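Salón de la casa de Oltanville: galería

Mayo de 2022

Reunimos en esta página el repaso al salón de la planta baja, ordenado por rincones. La casa se alquila por temporadas y la reforma del interior la llevó Norbert Medve, con Valdir Xavier a cargo del mobiliario. El salón fue la última estancia en quedar lista, y también la que más cambió respecto al plano original: se quitó el tabique que lo separaba del comedor y se aprovechó el hueco para poner asientos más grandes.

Los muebles grandes se mantienen de la etapa anterior de la casa. Se limpiaron, se revisaron los mecanismos y se decidió pieza por pieza qué se quedaba. Los textos que acompañan a la galería los firma Kiran Kushwaha, con notas de mantenimiento para quien tenga tapicerías parecidas.

El sofá

Tres plazas reclinables tapizadas en piel de un verde grisáceo, con un asiento a juego al lado. Los brazos son gruesos y redondeados. En las plazas central y derecha el respaldo va en dos piezas, una almohadilla arriba y un cojín lumbar debajo, y el borde delantero del asiento baja acolchado hacia el suelo.

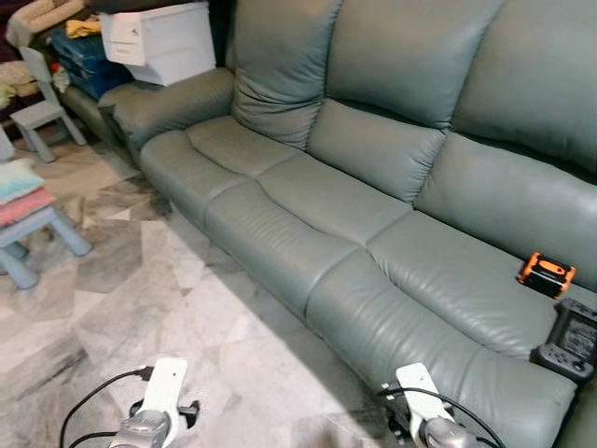
Cuidado de la piel

La piel de este conjunto tiene brillo suave y arrugas marcadas en los cojines. Las arrugas son normales en asientos tan mullidos y no se corrigen. Lo que sí conviene es repasar las costuras, porque es donde se acumula el polvo. Valdir usa un cepillo de cerda blanda para las uniones y un paño de algodón apenas humedecido para las superficies planas. Después pasa otro paño seco.

La crema hidratante se aplica dos veces al año, una en junio y otra al cerrar la temporada. Basta una capa fina. En los brazos y en la parte alta de los respaldos se gasta más producto que en el resto, y hay que dejar que se absorba toda una noche antes de volver a sentarse. No usamos toallitas perfumadas ni limpiadores con alcohol.

Distancia a la pared

Un sofá reclinable necesita espacio por detrás. En la primera distribución se habían dejado 8 centímetros hasta la pared y los respaldos rozaban la pintura al abatirse. Ahora hay 38 y se reclinan sin tocar. Quien vaya a comprar uno debería mirar esta medida en la ficha antes que el ancho total, que suele ser lo único que se comprueba en la tienda.

También hay que contar con el reposapiés extendido. La mesa de centro se retiró por ese motivo y en su lugar se usan dos mesitas auxiliares que se apartan con una mano.

La alfombra

Lana de pelo corto, comprada en Simões. En invierno se pone delante de los asientos, sin meterse debajo, para que no se enganche al bajar los reposapiés. Se aspira en el sentido del pelo y se gira media vuelta cada temporada.

Las cortinas

Lino lavado en tono crudo, con 13 anillas por paño. Las cosió Sándor Győri a partir de una pieza de tela que sobró de los dormitorios. El forro es más tupido en el lado de la calle, donde da el sol de la tarde. Una piel teñida pierde color si recibe luz directa a diario, así que a esas horas las cortinas se cierran.

La lámpara de pie

Modelo de brazo curvo de Teline, con pantalla de tela. Lleva bombilla cálida de 10 vatios y el interruptor está en el cable, a la altura de la mano cuando se está sentado. El cable pasa por detrás de los asientos y va sujeto al zócalo con grapas.

Pendiente

Faltan por colocar las baldas de la pared del fondo, que hará Vratislav Říha a medida, y por decidir el color de los cojines sueltos. Las muestras de tela están en la casa y de momento gana un mostaza apagado.

Galerías relacionadas

Oltanville: la cocina y la despensa
Oltanville: dormitorios de la primera planta
Cómo limpiar una tapicería de piel clara
Mesas auxiliares para salones con sofá reclinable
Visita al almacén de Wutodeck
Cortinas de lino: medidas y caída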